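Learning to whistle at forty-something

Apr 8, 2021

I can whistle with my fingers! I've wanted to be able to do this since I was maybe eight years old, standing in the bleachers next to my uncle, who could stop a whole ballgame with two fingers and a lungful of air. He tried to teach me that summer and all I ever got was spit on my shirt. I gave up and figured it was like rolling your tongue, something you were born with or weren't.

Then in December I was out walking the dog along the reservoir and a man on the far bank called his two setters back with a whistle so loud I felt it in my teeth. The dogs turned on a dime. Mine turned too, the traitor. I went home and started practicing that same night over the kitchen sink.

If you want to try it, the first thing to know is that the fingers don't make the sound. They hold your tongue back and keep your lips tucked, and the air does the rest. I went weeks thinking I had the wrong fingers. I tried pinkies, I tried the two-handed pointer thing, I tried the thumb and first finger in a ring like my uncle did. All of them work! I just wasn't folding my tongue far enough. You want the front third of it curled back on itself, held there gently, with your lips pulled in over your teeth like somebody who has left their dentures on the nightstand.

Then you blow, softly at first, and you move everything a tiny bit and blow again. For a long time it sounds like a leaky tire. Keep going anyway, because somewhere in the middle of all that hissing you get a low, hollow note, like air over a bottle, and that's the spot. I got mine in the car at a red light and yelled so loud the woman in the next lane looked over.

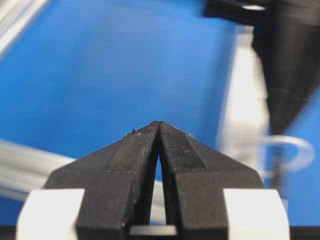 After that it was all about finding the spot again. I lost it for three whole days and was pretty grumpy about it. My friend Phong Phí, who plays the flute and knows a lot more about blowing across things than I do, told me over the phone to quit blowing harder and start aiming lower, down toward my chin. She was right. The note came back that evening, and by the end of the week it had gone from a bottle sound to a real whistle, high and a little scratchy.

A few other things I picked up along the way. Take breaks, or you'll get so lightheaded you have to sit down on the edge of the tub (ask me how I know). Wash your hands first, obviously, and don't do it right after chopping a jalapeño. Dry lips are better than wet ones, at least for me – Phong says the opposite. And practice outdoors as soon as you can stand to, because a bathroom makes everything sound better than it is.

I also found a lovely little booklet at the library sale, Whistling for Shepherds by Arnar Eyvindsson, and I've been reading it in bed like a novel. He has a whole chapter on calls for different commands, with the notes drawn as little curvy lines going up and down. He says a good whistle ought to carry 1000 yards on a still morning. I paced off 200 at the reservoir last weekend and had my husband stand there with the dog, and she came running! So did a beagle I'd never met, but I'm counting it.

Next I want to learn the no-hands version, the one where it all happens with the tongue and the bottom lip. So far I'm back to the leaky tire. If any of you can do it, please leave me a comment and tell me where on earth your tongue goes.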